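A Fault in the Left Finger, and What We Changed

Meludico is a small workshop, and its procedures have usually been written after something has gone wrong. The present entry concerns a fault in one of our hand-held grippers, known in the workshop as Stamari. I am recording it here for colleagues elsewhere who work with similar tools, and because two of them have written to ask why our recordings stopped.

The task was a simple one. An operator holds the gripper, closes it on a wall charger seated in a power strip, draws the charger out, and places it on the table. The position of the fingers is logged throughout. Candela Requena had planned 82 runs. The first 80 were accepted without comment. In the remaining 2, the log reported that the fingers were fully closed while the operator, Iñaki Tejada, could plainly see a gap between them.

Our first assumption was a loose connection, and the tool was taken out of service for inspection at the table. 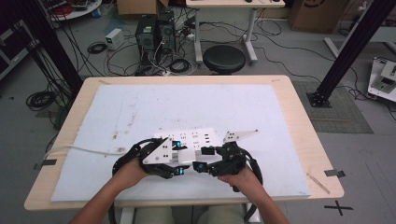

The gripper in both hands at the work table, with its cables attached.

The cables were checked first, then the joints, then the fingertips. Eusebio Paredes replaced one cable and the error remained. He put the old one back and the error remained. It took the better part of an afternoon to establish that the wiring was sound, and I regret to say that I was the person who insisted on checking it a second time.

The cause was found in the left joint. A set screw had worked back by a small amount, so that the finger could turn slightly on its shaft before the sensor registered any movement. The log was therefore reporting the position of the shaft correctly and the position of the finger incorrectly. Under a light load the difference was too small to notice. When the finger pressed hard against a charger, it became considerable.

This raised a more serious question. The strip used for the task was meant to be disconnected from the wall at all times, and our written instructions said so. They did not say who was to confirm it, or when. A finger that stands several millimeters from where the operator believes it to be should not be brought near an outlet on the strength of an assumption. No one was hurt and no equipment was damaged, but I do not consider that a sufficient answer.

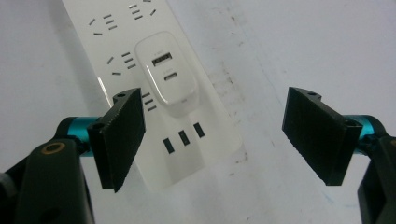 Power strip between the fingers, charger just above, as seen from the gripper.

Jovita Barrera then went back through the accepted runs. The drift could be found in a number of the later ones, growing slowly – a pattern that should have been caught by our daily check. The daily check, however, consisted of closing the fingers on nothing, a condition under which the fault does not appear. All of the runs have been withdrawn until she has finished comparing the logs with the video.

The following changes are now in force.

The operator traces the strip's cord to its plug before each session and signs the sheet.
The daily check is performed with the fingers closed on a steel gauge block.
Set screws in both joints are marked with paint and inspected at every break.
Any disagreement between the log and the operator's eyes ends the session.

Casimiro Vidal has asked whether thread-locking compound would have prevented the fault. It may well have done so. The joints were assembled without it last October to make adjustment easier, and they were never taken apart again to add it. The compound has been ordered, and the joints will be rebuilt when it arrives.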